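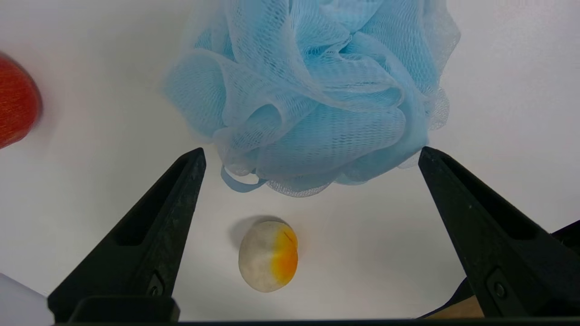 The Bollico bath pouf in light blue, with its flat cord loop.

October 2023
By the Zurneck shop desk

Bollico Bath Pouf, Light Blue

The Bollico is a round bath pouf made of thin nylon netting, gathered in many layers and held together in the middle. You use it with shower gel or with liquid soap, in the shower or in the bath. We have sold it in our shop in Ongate for several years and it is one of the articles that people come back for, often with the old one in a bag to be sure that they get the same colour again.

The netting has a fine diamond weave. Where many layers lie on each other, in the centre, the colour looks like a clear sky blue. Towards the outside, where the net is stretched thin, it becomes paler and you can almost look through it. Please keep this in mind when you compare the colour with your towels. Customers who ordered from the telephone have sometimes expected one even blue over the whole pouf, and it is a little more lively than this. The loop is a deeper blue than the net.

Which size and weight

The pouf weighs 47 grams when it is dry. This is a medium weight for a product of this kind. Lighter poufs are cheaper, but they have less net in them and they go flat sooner. Heavier ones make very much foam, and they also hold a lot of water and need longer to dry. For a normal bathroom without a window we would always advise the medium weight.

The loop is 10 cm long, measured from the knot. It fits over a usual tap or hook, and most adults can put the hand through it while they wash. If your hook is very thick, for example the wooden kind with a ball on the end, please try with a piece of string first.

How it feels on the skin

The netting is soft but not as soft as a sponge. When the pouf comes new out of its bag it can feel a bit stiff at the edges of the ruffles. Hold it under warm water for a moment and press it a few times in the hand, then it becomes softer. After the first week you will not notice it any more.

We do not recommend it for the face, and also not for small babies. For people with sensitive skin we have the Rutherford cotton mitten, which you find in the list at the end of this page. If you have a skin problem, or if you have just shaved, please wait a day before you use any pouf.

How to use it

Wet the pouf completely and shake it once. Put a small amount of gel in the middle, between the folds, and press it together two or three times until the foam comes. A small amount is really enough. Many people take the same quantity as they take in the bare hand, and then the foam goes on coming for the whole shower and it takes a long time to rinse it out.

It also works with a bar of soap. Rub the bar over the ruffles on one side only and then fold the pouf over in your hand. With hard soaps there can remain small white pieces in the net – they go out with warm water.

For the back, hold the pouf by the loop and lay it over the shoulder. If you cannot reach well, the pouf can be tied to the Rutherford back handle, which has a notch at the end for this purpose. The handle is sold separately.

Care

Rinse the pouf under running water after each use until the water is clear. Press it out with both hands. Please do not twist it like a cloth, because the cord in the middle is pulled tight and after some time the layers slip to one side. Then hang it by the loop in a place where air can come to it. It should not lie on the edge of the bath or in a soap dish.

One time in the week you can wash it in the machine in a small laundry net, on the coolest programme, with your normal washing powder. No fabric softener. Do not put it in the tumble dryer and do not lay it on a radiator. Nylon does not like strong heat, and the fine edges become hard and scratchy. A short bath in warm water with a spoon of white vinegar is also good if you live in a place with hard water, like we do.

When to replace it

We are asked this often. We say every two months if you use it daily. If it starts to smell, or if you see dark spots in the folds, it must go in the bin the same day, also when it is still new. A pouf which has lost its round shape can be used for cleaning the washbasin or for garden shoes. Please keep it separate from the one for the body!

If the cord has opened and the netting has become one long tube, we are sorry to say that it cannot be repaired in a good way. In January we changed the knot on all Bollico poufs to a double one, and we have had very few letters about this since then. Poufs bought before the change which have opened by themselves will still be exchanged. Send us a short message with the order number.

Details

Article: Bollico bath pouf
Material: nylon netting, flat cord
Colour on this page: light blue
Other colours: the series has five in total – light blue, white, sand, dark green and rose
Weight dry: 47 g
Length of loop: 10 cm
Machine wash: yes, cool, in a laundry net
Tumble dryer: no
Packing: paper band, no plastic box
Sold: single, or in a trade carton of 34 pieces

For guest houses and swimming halls

The trade carton contains one colour only. If you need mixed colours, please order single pieces and write "trade" in the message field, and we will calculate the trade price when the total is the same quantity. The paper band can be left away on request, this saves you some work when you prepare the rooms. Guests like to take the pouf home, so it is better to plan one new piece for each stay. For reasons of hygiene we do not take back opened cartons.

Delivery and returns

We send the poufs from Ongate as a large letter when the order is one or two pieces, and as a parcel when it is more. In the large letter the pouf is pressed flat. Please do not be worried when you open it. Hold the loop, shake it well and pull the ruffles out with the fingers, starting from the middle. After it was wet for the first time it takes its full round form.

A pouf can be sent back if the paper band is not opened. If the colour is wrong or the loop is damaged we send a new one, and you do not need to return the first.

Questions we receive

The blue does not run in our experience, also not on white towels. Still, we would wash it alone the first time.

The pouf can be used with scrub creams, but the grains stay in the net for long. A mitten is more practical here.

It can be taken in the sauna bag, but not in the sauna itself. Salt water does no harm to it if you rinse it afterwards with normal water.

Children can use it from the age when they wash alone. For very small hands the loop can be made shorter with a simple knot.

Related items

Bollico bath pouf, white
Bollico bath pouf, sand
Rutherford cotton mitten
Rutherford back handle with notch
Zurneck laundry net, small
Zurneck wall hook, stick-on, pair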